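Partager · 22 commentaires · 456 partages

Je suis allée voir un robot s'occuper de tiroirs (et j'y retournerais bien)

3 août 2021

J'avais dit oui à Lucía Montes un peu par politesse. Elle travaille chez Flurkora, elle m'invite à leurs portes ouvertes tous les ans, et tous les ans je trouve une excuse. Cette fois je n'en avais pas, alors j'ai pris le train, j'ai traversé la zone d'activité sous un soleil pas possible et j'ai écouté pendant deux heures des gens très aimables me parler de couple moteur. Je n'ai pas tout compris, loin de là !

Il faut dire que le matin, dans la grande salle, on nous avait servi la version brillante : musique, écran géant, un film de chez Aranda où une machine range une cuisine entière pendant que la famille rit à table. Les gens filmaient l'écran avec leur téléphone. Moi, ce genre de film me fatigue. On ne sait jamais combien de prises il a fallu, ni ce qui est resté hors champ, et je ressors toujours avec l'impression d'avoir vu une publicité pour un aspirateur très cher.

L'après-midi, Lucía m'a emmenée dans l'atelier du fond, celui du projet Okska. Le sujet du jour tenait en un mot : des tiroirs. Un meuble à tiroirs, un bras, et c'est tout. J'ai adoré.
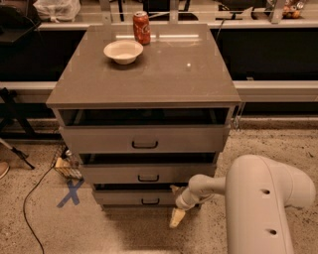 Atelier Okska, le bras et le meuble à trois tiroirs
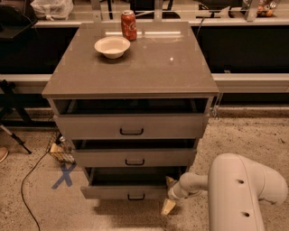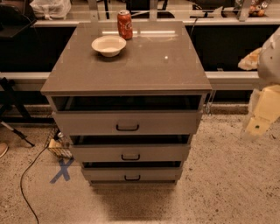 Un tiroir, chez vous, vous le poussez du genou en tenant le café de l'autre main. Vous ne savez même pas que vous le faites. Pour un bras articulé, il faut décider où se placer, à quelle hauteur descendre, de quel côté aborder la façade, quand s'arrêter — et tout cela avec un meuble qui n'a aucune intention de l'aider. Lucía m'a parlé de l'approche du tiroir du bas pendant un bon quart d'heure, avec les mains, presque accroupie, et je crois que c'est le meilleur moment de ma journée.

Alors voilà mon avis, puisque c'est pour ça que vous me lisez : les démonstrations devraient toutes ressembler à ça. Je voudrais qu'on nous montre le travail, avec ses lenteurs et ses hésitations, et qu'on laisse le film de cuisine pour les salons de décembre. Un visiteur qui a vu une machine s'appliquer devant un meuble banal repart avec une idée assez juste de l'état des choses. Celui qui a vu le film repart en croyant que son appartement sera rangé à Noël, et il sera déçu, et il aura raison de l'être.

Un monsieur de chez Ditico, croisé au buffet, n'était pas du tout d'accord. Selon lui le public s'ennuie, les tiroirs n'ont jamais fait signer un chèque, et les investisseurs veulent de l'émotion. Peut-être. Mais j'ai regardé les visiteurs autour de moi dans l'atelier, et ils posaient de vraies questions (une dame voulait savoir ce qui se passerait avec sa commode normande, qui coince depuis le mariage de sa fille). Dans la grande salle, on n'avait posé que celle du prix.

Je garde quand même une réserve. On nous a très peu parlé des gens dont le métier consiste à ranger, trier, ouvrir et fermer toute la journée. J'ai posé la question deux fois, on m'a répondu « assistance » et « pénibilité », des mots bien propres, et on est passé au café. J'aurais aimé qu'une aide à domicile soit dans l'atelier avec nous, qu'elle dise ce qu'elle laisserait volontiers au bras et ce qu'elle garderait pour elle. J'en ai touché un mot à Lucía sur le quai, elle m'a promis d'en parler à son équipe. Je lui redemanderai l'année prochaine, parce que oui, j'ai déjà dit que je revenais !

Article lu 3926 fois

Ce site utilise des cookies pour mesurer son audience. Accepter · Refuser

Contact · Mentions légales · Tous droits réservés · Haut de page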